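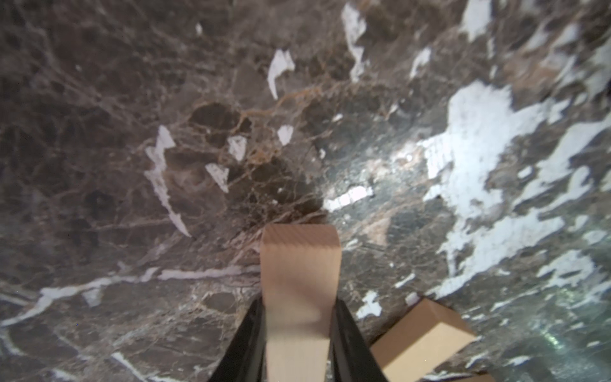
Watport's block-stacking evening is moving indoors to the old Drenholm bank on Lutside Road, where the competitors will build on what must be the fanciest surface any plain bit of wood has met in this town.

The evening has been held since last spring in the back room of the Bangash furniture shop, on a pair of folding tables that had opinions of their own about what counted as level. Towers came down when a bus went past. One came down when a bus was merely expected. Players have been asking for something heavier, and from June they will have marble.

The bank closed its counters years ago and the building has since been a carpet showroom, a polling station and, for one short winter, a place to buy hot tubs. The brown veined marble stayed put through all of it, mainly on account of its weight. The tabletops were cut from the old counter and nobody has yet found four people willing to carry one down the steps.

"It's a lovely thing to look at and a terrible thing to drop a block on," said Bheki Fourie, who runs the evening and also cuts the blocks. "You hear it in the next street."

Opinion is divided on whether the marble is an improvement. It is flat, which puts it well ahead of the folding tables. It is also polished, and the bottom block in a tower has a habit of setting off on its own if the second one goes on at an angle. Fourie has ruled out rubber mats, double-sided tape and, after a trial session, chewing gum.

There is the pattern to deal with as well. Regulars who tried the new tables last month complained that a pale block laid flat is easy enough to find, but that lining up its edge against all that veining makes the eyes swim. One player said it was like building on a map of somewhere with too many rivers. She still won.

The rules are staying as they were. Each player has two minutes to build as high as they can from plain wooden blocks, with no glue and no leaning. A tower has to stand by itself until the bell goes, and anyone who breathes on a neighbour's work sits out a round. Blocks may be stood on end, though the older hands consider this showing off.

Fourie has cut 430 new blocks for the move, all of them sanded by hand in his garage, where he says the dust has now reached the freezer. The old set is going to the infants' school at Lutside, dents included.

Hire of the building and a new bell were paid for out of a collection that raised £2,769, most of it at a cake stall and the rest from a raffle in which first prize was, to some surprise, a hot tub.

Doors open at seven in the evening and the first round starts at half past. Entry is £2, and children under ten get in free if they bring a grown-up who can keep still. Tea will be served at the other end of the room, well away from the tables.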